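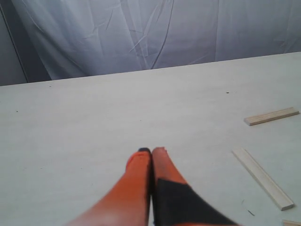
撰文:Sevim Aydoğan(词条编辑,Kindeck 共享工坊成员)
最后修订:2022年2月17日

Ovum 夹爪

Ovum 是一种装在桌面机械臂末端的两指平行夹爪,由 Kindeck 共享工坊的成员自行设计和制作,主要设计者为 Melahat Yurt。它常与同一工坊的 Dobos 机械臂搭配,用来练习拾取、摆放和堆叠小件木料。在自制夹爪当中,Ovum 的结构相当简洁,一个周末就能装好,初学者第一次看见它合拢手指时往往会忍不住叫出声来!

名称

“Ovum”在拉丁语中意为“蛋”。Yurt 最初给自己定的目标是夹起一枚生鸡蛋而不弄破,早期图纸的文件夹便叫这个名字,后来沿用下来。

结构

夹爪由底座、一个舵机、一对齿条和两根手指组成。手指为橙色,前端收窄,指尖圆钝,闭合时内侧边缘几乎贴成一条直线。其中一根手指的指尖套有深色小帽,另一根的下段覆有一块黑色哑光垫片。指尖小帽是可更换件,工坊里试过热缩管、气球皮和自行车内胎,各有拥护者,至今没有定论。

整个夹爪连同螺丝重182克,舵机占去其中不小的一部分。腕部留有小型摄像头的安装位,视线沿手指方向朝前,操作者可以在屏幕上看到指尖与工件的相对位置。摄像头支架的角度靠一颗螺丝锁定,拧得太松,画面会在机械臂加速时晃动。

版本

第一版的手指过长,抓取时容易向外张开,夹住的东西会慢慢滑落。第二版缩短了手指,并把齿条改为斜齿,噪声小了许多。目前使用的第3版于九月定型,改动集中在手指根部:根部加宽后刚性明显提高,夹持细木条时的侧向偏移也随之减小。第二版的图纸仍然保留,有些成员偏爱它更窄的外形,在狭窄的盒子里取物时确实好用。

工作台与练习材料

练习通常在浅色平板上进行,后方挂一块灰白色织物作背景。浅底衬着橙色手指,对比十分强烈,调试视觉程序时省了不少力气。布面有褶皱并无大碍,桌沿与布之间的界线清楚即可。

最常用的练习材料是浅色方边小木条,长短不一,散放在台面上。木条比积木难对付:平放时高度很低,手指必须降到接近台面才能夹住;斜放时腕部还要先转到合适的角度。从两侧夹住一根细木条、平稳提起再放到另一根上面,是 Kindeck 成员公认的入门关,过关的那一刻真的很有成就感。

校准

每次开机后先让手指完全闭合,记下舵机读数作为零点,再张开到最大行程。更换指尖小帽之后需重新取零点,否则程序会把多出来的厚度误当成工件。接缝处如果上宽下窄,多半是某一侧齿条错开了一个齿,拆下底座盖板重新对位即可。

衍生设计

Prusholm 工坊根据第二版图纸制作了三指改型,适合抓取圆柱形物体,但闭合时无法像原型那样紧贴。Yurt 本人则在尝试把垫片改成可感知压力的形式,现有样件能够区分“夹住”和“没夹住”,对力度的分辨还比较粗糙。鸡蛋测试的记录保存在工坊的笔记本里,共167次,破损的次数写在另一页。

参见

Dobos 机械臂;平行夹爪;舵机;手眼标定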